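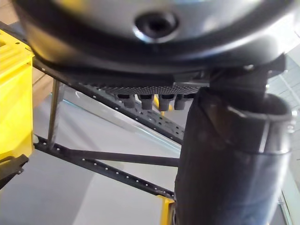 Good morning, and thank you for making time for this session on the Bristico maintenance records policy. The policy applies to every building in the Pretdale portfolio and takes effect on 5th July. Its central requirement is that a part must be described in the record well enough that a person who has never visited the site can order a replacement. Take the black perforated plate on the opening slide, with the four cylindrical pegs in a row on its underside. An entry reading "plate, black" would be of little use to the purchasing office. An entry that gives the small round holes, the number of pegs and their arrangement would at least allow a supplier to begin a search. Please keep that standard in mind as we go through the new form.

Slide 2. Background

The present system was adopted when Pretdale managed a single campus. Work orders were written on paper, kept in the plant office and entered into a spreadsheet at the end of each month. The portfolio now includes the Lallby site and the Gautier building, and each location has developed its own habits. At Lallby, parts are filed by room. At Gautier, they are filed by supplier. The central office files them by work order number and has no reliable way to match the other two.

The review conducted last October examined 3,000 closed work orders. Reviewers looked for a location, a description of the fault, the part used and the name of the person who closed the order. The field most often left blank was the part used. The full tables are in the handout, and I will not read them aloud.

Pause here for questions on the review method. If asked about individual sites, refer the questioner to the handout. Site-level results have been sent to site managers and will not be discussed in open session.

Slide 3. What changes

The form has been reduced to 6 fields. They are location, asset, fault, action taken, part and closing signature. All are mandatory. The free-text box labeled "Other" has been removed. Staff who relied on that box should now use "action taken," which accepts longer entries than before.

Asset names will come from a fixed list. Gaëtan Gilbert maintains the list and is the only person authorized to add to it. Requests for new names should be sent to him by email with the building, floor and room stated. He will reply within three working days. Until a name has been added, staff should choose the nearest general category and leave the order open.

Please stress the point about leaving the order open. In the pilot, several orders were closed under a general category and had to be reopened by hand.

Slide 4. Writing a useful description

Begin with what the part is, in common terms. Follow with material if it is known, then color, then size as measured. Record any number stamped or printed on the part exactly as it appears, including dashes and spaces. If the material is not known, write "unknown." A guess in this field has led to incorrect orders in the past, and the return fees were charged to the site budget.

Local nicknames should not be used. The valve known at Lallby as "the old lady" appears under that name in the spreadsheet, and the purchasing office was unable to identify it during the boiler shutdown. It is a gate valve in the basement of the east wing and is now listed as such.

Allow a little time for laughter here. Lallby staff have agreed to the story being told.

Slide 5. Training and support

Each site will hold three short training sessions before the effective date. Attendance at one of them is required for all staff who open or close work orders, including supervisors and contractors on annual agreements. Contractors on single jobs will continue to report through the site office, which will complete the form on their behalf.

Anitha Achari is responsible for the training schedule and for the written guide. The guide is being revised to reflect comments from the night crew at Gautier, who pointed out that the draft assumed a supervisor would always be on site. The revised section explains how to close an order when the supervisor is absent and how the signature is to be added the next morning.

Slide 6. Existing records

Closed orders will not be rewritten. They will be kept in read-only form and may be searched by date and building. Open orders will be moved to the new form by the central office. Site managers will receive a list of their open orders and should return it with corrections. Any order not corrected will be moved as it stands.

If time is short, skip the sample search and go directly to questions. The printed copies of the new form are on the table by the door, one per person, with spare copies for the Lallby group. Sign-in sheets go to Anitha Achari at the end of the session.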